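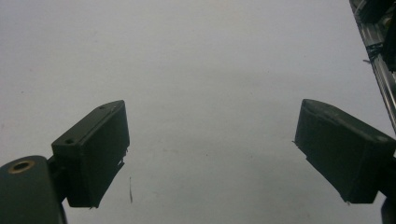
*記入:Sevlow サポート利用者／2021年3月9日／状態:対応中*

**件名:Prulano プレーヤーで、ランニング中に曲が止まります**

お世話になります。日本語は母語ではありませんので、分かりにくい所がありましたらお知らせください。

**症状**

走っているとき、曲が途中で止まり、次の曲の先頭に移ります。机に置いて再生するときは、同じ曲でも止まりません。2月にファームウェアを更新しました。その前には、この症状は一度もありませんでした。

**環境**

- 本体:Prulano(クリップ型)
- イヤホン:Hovland の有線、リモコン付き
- 転送ソフト:Grultix
- 曲数:1,293曲(メモリーカードに保存)

**試したこと**

1. 本体を再起動しました。変化はありません。
2. カードを抜いて、端子を乾いた布で拭き、もう一度入れました。変化はありません。
3. カードを初期化して、Grultix で全曲を転送し直しました。このとき211曲でエラーが出ました。ログには「タグの読み込みに失敗」と書いてあります。
4. エラーの曲を除いて走りました。最大17分は続けて再生できましたが、その後また止まりました。
5. リモコンのない別のイヤホンで、同じコースを2回走りました。2回とも止まりませんでした。

**追記**

5番の結果を見て、リモコンのボタンを疑っています。ケーブルが服に当たると、「次の曲」の信号が出るのかもしれません。ただし、更新の前は同じイヤホンで問題がありませんでした。ですから、イヤホンだけの故障とは考えにくいです。

**質問**

- 設定でリモコンの操作を無効にできますか。メニューの「再生」と「システム」の中を探しましたが、見つかりませんでした。
- 前のファームウェアに戻す方法はありますか。
- タグのエラーは、この症状と関係がありますか。別の問題でしたら、新しいチケットを作ります。

転送のログは Grultix から書き出してあります。必要でしたら送りますので、送り先を教えてください。よろしくお願いいたします。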